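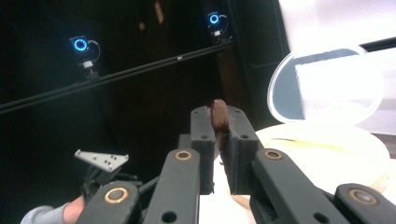
Got the new grip width estimator running in our tooling at Todeo and I'm so pleased with it! The old one read the jaw opening off a single threshold and fell over whenever the thing being held was dark and shiny. So a small glossy brown lump pinched between dark grey fingers, with only its top rim poking out, is pretty much my dream test case. The new one fits both fingers first, then works out the gap (Asanka Ranasinghe's idea, and a lovely one).

Replay numbers: 300 clips through the old estimator, 99 of them flagged for a bad width. Same clips through the new one, 14 flagged. I ran it again because I didn't believe it.
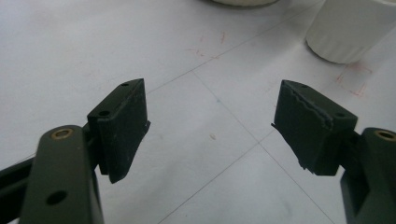

Do you smooth the width signal before training on it?
Only lightly, with a median filter seven samples long. Anything heavier rounds off the moment the jaws close, and that's the bit the policy most needs to learn.

Next job is time alignment. Pose and width come in on separate clocks and Pramlow, our replay viewer, just pretends they don't. Siriporn Saengthong has a branch that estimates the offset per clip from the first open-and-close. Tried it this morning and the plots line up beautifully.

Still broken: clips where one finger leaves the view. At the moment we hold the last good width and mark the stretch as uncertain, and the planner treats it as a hint. Fuseini Dramani wants to drop those stretches altogether. I'd like to keep them, if the loss can be weighted down properly.

Will post the offset plots once the branch is merged, hopefully before the end of April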